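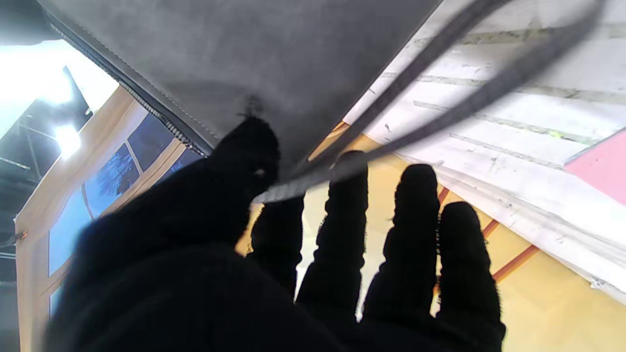
1/ Teaching a robot to notice it has touched a bag: a thread

Our contact-timing write-up went up on the group page this morning (4/16/25), and Carolina Veloso says I have to explain it in words her mum would read. Hello, Carolina's mum.

2/ The question is small. A robot hand moves towards something soft. At which video frame does it first touch? With a mug you can cheat, as mugs have the decency to stay where they are and push back. Cloth gives way so politely that a fingertip can be well into it before any force reading stirs.

3/ So we tried it from pictures only, using the view from down by the hand. The method is called Destus. It stands for something, but the something was worked out afterwards and I refuse to type it.

4/ Destus doesn't look for the fingertip meeting the cloth. We tried that for most of February. A black fabric glove against a grey bag is a dark thing next to a slightly less dark thing, and the outline of each finger is fluff. Our edge detector found edges everywhere, including several in the ceiling.

5/ What it looks for now is the cloth changing shape near a digit. A crease, a small dimple above the thumb, a patch of shading that was smooth a moment ago. You give up on seeing the touch and look for the bag's opinion of it.

6/ Taner Canpolat had this idea in the queue for lunch and has mentioned the queue in every talk since.

7/ To check it we needed the right answers, and those come from people. Each clip was stepped through by 5 labellers who marked the first frame of contact. They were told to leave it blank if they couldn't decide. They were also told not to discuss it, which lasted until somebody said "that is NOT a dimple" loudly enough to be heard from the corridor.

8/ Total clips: 237. On 214 of them Destus landed within 2 frames of the labellers' middle answer. I'm pleased with that. I was less pleased on going through the 23 that were left, which is where all the interesting misery is kept.

9/ Misery, first kind: straps. A strap can swing when nothing has touched it, simply because the bag it hangs from has moved. Destus sees a shape change next to a finger and announces contact with great confidence. It is the friend who waves back at people waving to someone else.

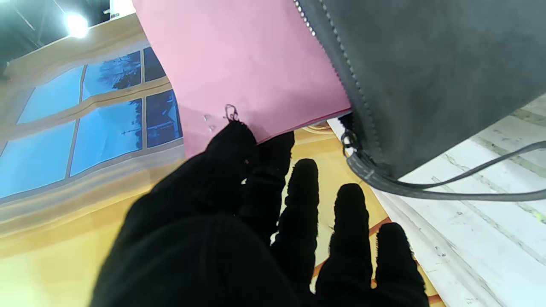 Leftmost fingertip against the pink sheet, bag strap hanging from its ring.

10/ Second kind: stiff things. The whole trick relies on a surface giving a bit when pressed. Card bends along its length or just shifts as one piece, so there is no tidy local dent to find. Destus tends to call these late. Sometimes it doesn't call them at all, and waits, like someone who has been told the bus is coming.

11/ Third kind: fingers in front of fingers. If a digit covers the very spot where the cloth moves, the picture holds no evidence, and no amount of cleverness gets it back. The labellers left most of these blank too. I count that as a draw.

12/ Someone at Graltel asked whether bright windows and ceiling lights in the background ruin everything. Less than I'd feared. Backlight makes the glove a silhouette, but we're reading the bag, and the bag mostly has its own light to be read by. What hurts is a lamp coming into view and the exposure jumping. Every surface then "changes shape" at once. We now throw away any change that happens all over the picture together, a fix that took one line and three weeks.

13/ Does it beat touch sensors? We didn't test that, so please stop putting it in the replies. Good sensors under the cloth would probably tell you sooner. This is for when you've got video and nothing else, or when you have sensors and would like a second opinion on what they're claiming.

14/ Does it work on other hands? Brimetti lent us a few clips from a bare one and the code ran without falling over. That's the full extent of the finding. It was too few clips to put a number on and I'm not going to be talked into one.

15/ Next up is telling straps from bodies of bags, which Carolina is doing properly, and stiff sheets, which I am doing badly. The labelling tool (Polat – no, it doesn't stand for anything, we learnt) will go up alongside the code once I've removed my comments from it.

16/ Corrections welcome. If you have a view on what counts as a dimple, there's a corridor here you can shout in.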